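Category: Jobs > Facilities & Workplace
Posted in: Furniture, Surfaces, Full-time
Shares: 3

Surface Finishing Technician - Provora

Provora refinishes and maintains desks, counters and meeting tables for office tenants. We are hiring one technician for the Pumel workshop. The position is full-time and permanent, and reports to Marthinus Ntuli, workshop lead.

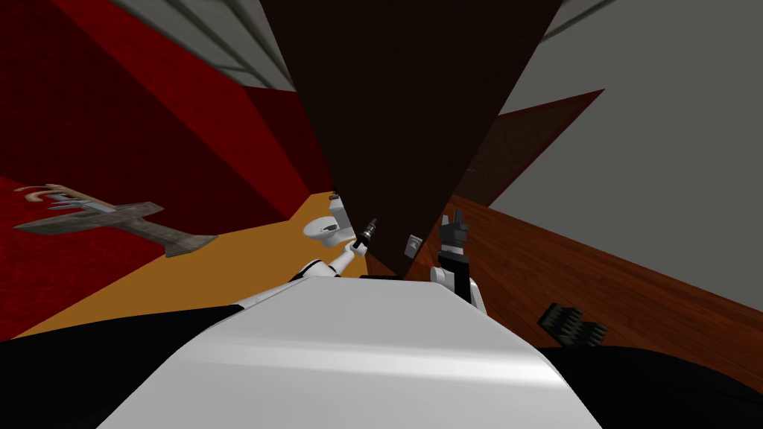
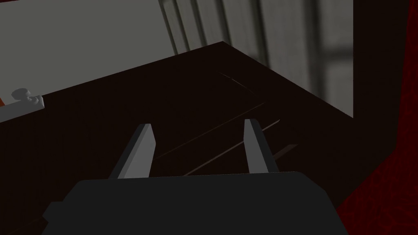 The technician is responsible for the condition of wood work surfaces from intake to return. The work covers inspection, cleaning, sanding, stain matching, topcoat application and final check. Most of the pieces we receive are dark wooden tabletops of the kind in the second picture, and applicants should be comfortable working on them. Dark stains show sanding marks and dust more readily than light ones, so surface preparation takes up a large part of the day. Lighter pieces and painted pieces are handled by a separate bench.

Duties

- Inspect incoming pieces and record scratches, dents, heat marks and failed coating on the intake sheet.
- Strip or abrade the existing finish according to the work order.
- Mix and test stain on a sample of the same species before any stain goes on the piece.
- Apply Skindow topcoat by spray or pad. Training on the product is given on site.
- Measure gloss at the points marked on the work order and enter the readings in Tak, our job tracking system.
- Make minor repairs at client offices. Site visits are usually scheduled after 5 p.m.
- Clean spray equipment at the end of each shift and log filter changes.

Requirements

- At least 3 years of paid experience in furniture finishing, cabinet finishing or a closely related trade.
- Working knowledge of HVLP spray equipment.
- Able to lift 90 pounds with a second person.
- Valid driver's license.
- Normal color vision. A short color matching test is part of the interview.
- Able to wear a fitted respirator for extended periods.

Experience with veneer repair is useful but not required. Applicants who have worked only with floor coatings should say so in the cover letter - the methods differ enough that we would plan a longer training period.

Hours and pay

The shift runs 7:00 a.m. to 3:30 p.m. On days with an evening site visit, the start time moves to match. The shop closes at noon on Friday. Pay is hourly and depends on experience; the range is sent to all applicants before the interview. Respirator, gloves and coveralls are supplied. Hand tools are supplied, although technicians may use their own scrapers and blocks.

How to apply

Send a resume and a one-page cover letter to the Pumel workshop office, quoting reference 159. Include photos of up to 3 finished pieces and state which steps you did yourself. Interviews are held in February at the workshop and include a bench test on a supplied panel. Questions on the duties can be addressed to Marthinus Ntuli at the same office.

0 comments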